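Chapter 6
Sorting: Why We Put Things in Piles

28 April 2021
By Prasetyo Tuhumury

14 shares | 6 comments

I want to start with my grandmother's button tin, mostly so I can avoid starting with a definition. Every August I was sent to stay with her in Starnarden, and every August it rained, and out came the tin. She would tip the whole lot onto a tray and say "sort those out for me," and then go off and make soup. She never once said how! So one year I did it by color, and the next by number of holes, and one year (I must have been bored) by whether I thought a button looked friendly.

I still think that's the best introduction to classification anybody could ask for. Same tin, same buttons, and three completely different sets of piles.
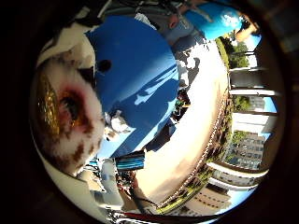 Department of Everyday Reasoning, Riquelme College

When I teach this course I like to ask students how their grocery store decides where the honey goes. Is it with the jam, because you spread it? With the sugar, because it's sweet? With the tea? I've shopped in stores that did all three, and in each one I walked straight to the wrong aisle. The store has sorted by use, and so have I, but we had different uses in mind.

That gives us our first term, which is "basis." The basis of a sort is the question you ask of every item before you put it down. What color is it? How heavy is it? Who would buy it? A good basis can be asked of everything in the tin. "How many holes?" works fine for buttons until you meet the kind with a loop on the back, and then you have to decide whether zero is an answer. (I say it is. My grandmother said loops were a different thing altogether and belonged in a saucer.)
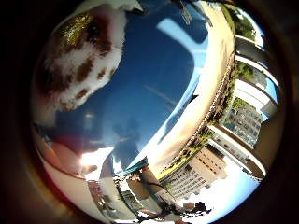 The saucer matters more than you'd think. Nearly every sorting system people invent ends up with one somewhere: the "other" box on a form, the drawer with the batteries and string, the folder on your computer called "misc." I used to feel bad about mine. Then I spent a winter helping the town library in Skunska move its local collection, 2,198 items in all, and the fattest folder in the building was labeled "Various." It had been started by a very tidy person, too.

So we'll treat the leftover pile as a clue. If it's small, leave it alone. If it's growing faster than the others, your basis probably needs another look, and we'll practice that with the recipe cards in section 6.2.

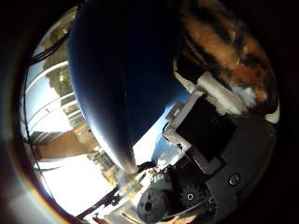 Fig. 6.3. Fur with patches of orange, black and white. Would you file it by color or by pattern?

Color, by the way, is the basis most people grab first, and it's trickier than it looks. Try it with your own laundry. Somewhere between the blues and the greens there's a sweater that you and your roommate will never agree on, and each of you will be quite sure. Edges like that are going to bother us for the whole chapter. A pile has a middle that everyone accepts and a border where people argue, and most of the interesting work happens out at the border.

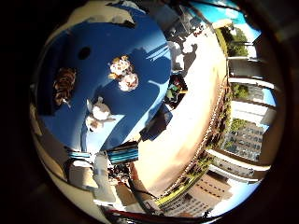 Now for size of job. Sorting a handful of things is easy because you can keep all of them in your head. Sorting more than 1,000 is another business, and you'll want rules written down before you begin, if only so that the you of this afternoon agrees with the you of this morning. I learned this from the Jurnard method, an old filing scheme I was taught in my first office job, which had one rule I've kept ever since: write the rule on the box before anything goes in it.

Before you read on, find a tin or drawer of your own and tip it out. Sort it once, jot down the basis you used, then mix everything up and do it again a different way. Keep both sets of notes, including whatever ended up in your saucer. You'll need them for the first exercise in section 6.1.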